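Home
About us
Teams
Fixtures
Join
Contact

About Clomavbridge Cricket Club

We play cricket. Mostly on weekends, mostly outdoors, on a matting wicket at the Grodolano end of town. Started as a bunch of people who wanted a game after work and couldn't find one. Still pretty much that, with better pads.

The club runs 2 league sides plus a social side that plays whoever will have us. First XI plays 40 overs, second XI plays T20 only. Social side plays till the light goes.

Who can join

Anybody 18 or over for the league teams. Never held a bat? Fine, plenty of us hadn't. Baseball people pick it up fast, esp. fielding. You'll need white shoes eventually but not on day one. Club kit bag has helmets, gloves, pads, a few bats. Left handed gloves are in short suply so bring your own if you can.

Season

Outdoor nets open in April, weather allowing. Until then we're indoors at the Gondal Street gym, tennis balls only on the main floor, hard balls in the cage. Please please no spikes indoors, we got a letter about it last year.

League games start once the outfield is mowed and rolled. Fixtures go up on the board at the gym and on the Fixtures page as soon as the league sends them over.

The ground

Parking off the back road, not in front of the houses. Boundary is short on the creek side, so a ball in the creek is four, not six, and whoever hit it goes and gets it. Visiting captains get told this at the toss. The new Flatex matting goes down this spring, the old one had a ridge on a good length and more than 8 batsmen complained about it in writing. Bowlers didn't.

Dues

Pay for the season or by the match, ask at nets. Students half price. Covers balls, umpires, ground rent and tea. Tea is sandwiches, samosas, whatever people bring. Sign the sheet if your bringing something hot.

Scoring

We always need scorers. Book and pencil, we'll teach you. Scorers don't pay for tea.

Getting in touch

Use the contact form. Replies are slow during the season, quicker in winter. Or just turn up to nets and ask for whoever has the keys.

Page updated 29 January 2020

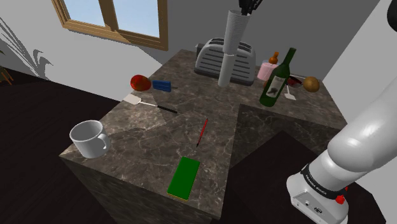 Clomavbridge Cricket Club | Kitchen counter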